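Nikora Talk: Gathering Examples for the Assembly Model
Speaker notes, Tuesday afternoon session
Speaker: Ataahua McAlister
Length: 30 minutes, then questions

Opening (slide 1)

Good afternoon. I am speaking on behalf of the Nikora team, which has spent the past year building a set of examples for learning computer assembly. Hemi Lowther and Tamsin Tamihana ran most of the sessions. Lachlan Rewi wrote the review software and will take technical questions at the end.

The talk covers how an example is collected, how it is checked, and what we would ask of another site that wished to contribute. Training results are outside its scope. Ifor Pritchard will present those in December.

Pause here for the sound check if the room is still filling.

What counts as an example (slide 2)

One example is one complete attempt at one named task by one operator. It begins when the operator presses the start pedal and ends when the operator presses it again. Attempts that fail are kept and labeled as failures. We ask operators not to restart a recording because of a poor first grasp, as the recovery is often the part the model most needs to see.

The set at present holds 1741 accepted examples across 14 tasks. Seating a memory module has the largest share. Cable work has the smallest, and the team regards this as the main gap.

The bench (slide 3)

All sessions use the same arrangement. The tower lies on its side on the slotted table with the side panel off, and the parts to be installed wait in a printed fixture to its left. The fixture fixes the starting position of each part, so that two operators working on different days begin from the same point. Two arms serve the bench.

Advance to the picture and allow the audience time to look. Point out the raised lever at the empty processor socket, then the fixture. Mention that the cables in the right half of the case are left in place for every task, including tasks that do not involve them. Makosar had advised clearing them. We declined, and the operators' early complaints on this point were justified, but a tidy case would have given us examples of little use elsewhere.
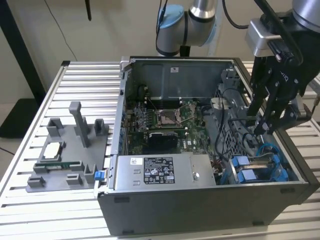 Checking and acceptance (slide 4)

Each example is reviewed by a person who did not operate the arms. The reviewer confirms the task name, marks the outcome, and notes any contact with a part that was not meant to be touched. If the outcome is in doubt, a second reviewer decides.

In the first month, 40 examples were withdrawn. The cause was a task name carried over from the previous session by the recording form. The form now opens blank. Please state this plainly if asked; it is covered in the written report.

Operators (slide 5)

New operators complete a training day with Tamsin before their work enters the set. Sessions end after an hour. We found that the motions become shorter and rougher when people are tired, and the model copies this faithfully.

Skip this slide if the time is past 2:45.

Requests to partner sites (slide 6)

Pomare and Unov have both asked to contribute. The conditions are as follows.
Use the printed fixture without changes. The drawings are available from Lachlan.
Record failures as well as successes.
Name a reviewer before the first session.
Send a short trial batch and wait for our reply before continuing.

Sites may use a different model of tower, provided it is entered on the session form.

Close (slide 7)

Thank the operators by name. Invite questions, and direct anything concerning licensing to the project office. Leave the contact slide on screen until the next speaker is ready.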